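Clatus arms on the sorting line, what happened to your hours?

lalumov_nights
We packed 2,000 sticker packs a shift by hand at Howells. Since March the arms do the sheets and we train them with hand-held grippers, two at a time, up in the lounge.

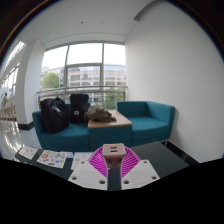 Sheets on the lounge table, gripper in front

Same pay so far. Less standing, more boredom.

E. Mahmoud
Same pay until the arms can do it. There were 43 of us on packing at Curden and now most are on "other duties". Ask what your job title is in writing.

ansel_s
Don't agree, Ezekiel. My wrists are better than they've been in years. I did 152 goes in one day and went home without a strap on.

E. Mahmoud
Glad about the wrists. I'm talking about the contract.

lalumov_nights
Title still says packer. I'll ask. We do more than paper now, cables and so on.
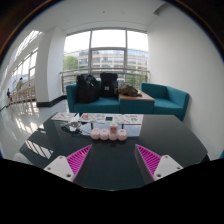
Pink four-part block and the grey and white cable, same table

hobb310
Cables are a pain with those fingers. Does the time count towards your packing rate?

lalumov_nights
No, it's logged separately. The bonus is worked out on packing only, so that's gone down.

ansel_s
Ours was the same. Sorensen on the form if you want to quote my case to the union rep.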